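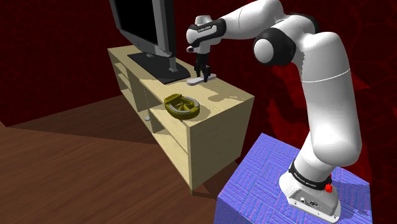

渲染图:白色机械臂,浅色木电视柜

1/ 好,憋了一晚上,还是开个串聊聊Cellville被扣分的事。群里问的人太多了,我一个个回实在回不过来,干脆写在这儿,大家转着看。先声明我是Cellville球迷,看了六个赛季,屁股是歪的,你们自己打折听。

2/ 给不看低级别联赛的朋友补个背景:Lasten联赛,半职业,十四支队,踢得有好有烂,门票比一碗面贵不了多少。Cellville上赛季第三,这赛季开局特别猛,到十月初一直在榜首。然后上周联赛公告出来,扣六分,罚款1000,一下掉到第五。我当时在公交车上看到的,坐过了两站。

3/ 扣分的理由是“使用未完成注册的球员”。说的是我们那个左后卫,夏天从Rind转过来的。Rind就是隔壁那支,德比对手,所以你可以想象两边球迷现在在网上吵成什么样……我已经屏蔽了三个人,其中一个是我以前的室友。

4/ 事情经过我尽量按顺序讲。转会窗关闭前,俱乐部把材料传到了联赛的注册系统里。我们的秘书Nobuhle Nkosi手里有系统自动回的确认邮件,时间是晚上十一点多,窗口是午夜关。到这一步两边都没争议,联赛也承认收到了。

5/ 争议在于系统后来把这份注册标成了“待补件”。缺什么呢?缺Rind那边盖章的离队证明。Nkosi说她传了,联赛说附件打不开,等于没传。然后联赛说发过一封补件通知,Nkosi说从来没收到过。球员呢,就这么踢了两场联赛,一场赢一场平。

6/ 这里我要插一句,注册系统是去年新换的,叫Clarkora。换系统那会儿好几家俱乐部都抱怨过,什么登录一半掉线啦,照片传上去是横的啦(我们门将的球员证到现在脑袋还是歪着的,现场检录的大叔每次都得把证转过来看)。所以“附件打不开”这种事我一点都不意外。

7/ 但是!公平地讲,规程里写得也很清楚:确认球员资格是俱乐部自己的责任。上场之前谁都可以登进去查状态,绿的就能踢,黄的就不能踢。他那几个星期一直是黄的。我们的人没去查,或者查了没当回事,这个锅甩不掉。我写到这里已经有人私信骂我叛徒了,没关系,继续骂。

8/ 那我到底气什么呢?气的是处罚的尺度。翻了一下规程第三十一条,未注册球员上场,“可处以警告、罚款或扣分”,写的是“可”,还给了三种选择。前年有支保级队出过几乎一样的事,也是转会材料缺一页,最后只给了警告加一笔很小的罚款。一分没扣。

9/ 同样的条款,一个警告,一个扣六分外加1000罚款。你要说现在从严了,行啊,那你赛季开始前发个通知说一声。什么都没说,突然就从严到我们头上,谁心里能舒服。而且裁决书总共一页半,一半是抬头和抄送名单,理由部分就四行字。

10/ 再说程序。联赛主席是Bongani Zulu,这个人我其实不讨厌,他上任以后把青年组的赛程理顺了,裁判费也终于能按时发了,该夸的我夸。可这次的初审小组里,有一个人同时还挂着Rind青训顾问的头衔。Rind啊!转会的另一方啊!扣完分以后直接受益的球队啊!

11/ Zulu接受采访的时候说,这位委员“事先已经申报过利益关系”。申报了,然后呢?申报完了继续坐在那里投票?我妈在小区选楼长的时候都知道要回避自己亲戚。我没说这个人一定偏心,我不认识他,也许他投的还是反对票呢。问题是外面的人没法知道,会议记录不公开。

12/ 采访是Cledwyn Harries做的,本地跑足球口的朋友应该都听过他的节目。他那期问得挺狠的,连着追问了两遍会议记录能不能公开,Zulu两遍都说“要看申诉的进展”。推荐大家去听原版,四十多分钟,前面十分钟聊草皮,可以跳。(草皮部分其实也挺有意思的,我没跳。)

13/ 有人问那场赢球的对手有没有抗议。没有!对方教练赛后还夸我们左后卫跑得勤快呢。这事是联赛自己例行抽查查出来的,抽查我没意见,应该查。

14/ 顺便讲讲球员本人,我觉得他最冤。小伙子白天在仓库上班,晚上训练,转会手续全是两家俱乐部办的,他就签了个字。现在他被停赛到申诉结束,上一场主场他买票坐在看台上,就在我们那排后面,中场休息还有小孩过去找他签名。他签了,一句怨言都没说。我嘴笨,就请他喝了杯热可可。

15/ 那场主场来了452个人。工作日晚上,下雨,对手是倒数第二,换平时能有一半就不错了。检票口的队排到了停车场那边,我第一次在那个地方排队。踢得嘛……零比零,难看死了,前锋单刀打了一个边线球。但是唱了整整九十分钟,我今天嗓子还是哑的。

16/ 女队那边也站出来了。女足队长Sigita Rimkutė赛后在更衣室外面讲了一段,大意是,女队去年也遇到过Clarkora把注册状态标错的情况,她们当时天天打电话催,催了九天才改过来,中间少打了一场杯赛。她说希望这次能把系统的毛病一起解决,别光盯着六分。我觉得她说得比我们男球迷加起来都清楚。

17/ 然后是联名信。球迷会写的,要求三件事:公开初审的会议记录,申诉小组里不能有跟两家俱乐部有关系的人,还有让Clarkora把那几天的系统日志拿出来。截到昨晚签了1487个名字。里面有别的队的球迷,我还看到了几个Rind的,真的,敬他们一杯!德比归德比。

18/ 信里没有要求直接把分还给我们,这个是吵了很久才定下来的。我一开始是主张写进去的那派,后来被说服了。你都还没看到记录和日志呢,张口就要分,跟对方张口就扣分有什么区别。就是写到这一条的时候我手还是有点抖,六分啊朋友们。

19/ 现在的进度:俱乐部已经正式递了申诉,申诉小组主席是Lwazi Pillay,律师出身,以前处理过几次球场安全的案子,口碑还可以。按规程收到申诉以后二十一天内要开听证。俱乐部可以带证人,Nkosi会去,听说还找了一个懂邮件服务器的人去讲补件通知到底发没发出来。

20/ 关于那封补件通知,我多说一点,因为群里传得太离谱了。有人说俱乐部邮箱满了,有人说通知进了垃圾箱被删了,还有人说是发给了前任秘书(前任秘书三年前就搬走了)。这些全是猜的,我问了俱乐部里的人,他们自己也还没有结论。别再转截图了,那张截图连发件人的名字都拼错了。

21/ 可能的结果大概有这么几种。维持原判,那我们就是第五,升级基本靠追。改成部分扣分,比如扣一场的三分,平局那场算了。或者撤销扣分只留罚款。我个人猜是中间那种,两边都能下台。我猜球从来没准过,上次我猜我们会降级,结果那年拿了第四。

22/ 回复几个评论里的问题。
“罚款谁出?”俱乐部出。Cellville一年的装备预算你们可能想象不到有多少,反正训练背心是洗到看不出颜色的那种。球迷会在摆箱子募捐,主看台入口左手边。
“会不会重赛?”不会,规程里没有重赛这一项。
“左后卫会不会回Rind?”不会吧!!别吓我。

23/ “你怎么不去竞选球迷会理事?”谢谢,不去。我开个五人群聊都能吵散。

24/ 还有一位Rind的朋友留言说,换成他们队出事,我肯定第一个喊扣得好。嗯……说中了,我大概会喊。喊完我应该也会想看看会议记录,但肯定是先喊。这点我认,所以才更需要一个不受我们这种人影响的小组来判嘛。

25/ 我对联赛的要求真的不高。裁决书写长一点,把为什么是六分讲明白。前年那个案子跟这次哪里不一样,也讲一讲。有关系的人出去喝杯茶,等投完票再进来。这些都不花钱,也不用等换系统,下次开会就能做。

26/ 差点忘了,下一场是客场,大巴还有位子,上午十点从球场门口走,想去的在球迷会那里登记。司机说不等人,上次真的没等,我追着车跑了半条街。带雨衣,那边客队看台没有顶棚,雨伞又不让带进去。

27/ 申诉听证的时间一定下来我就接在这个串下面更新。这两天评论区我会看,但是训练背心颜色的问题请不要再问了,是橙色的,原来是橙色的。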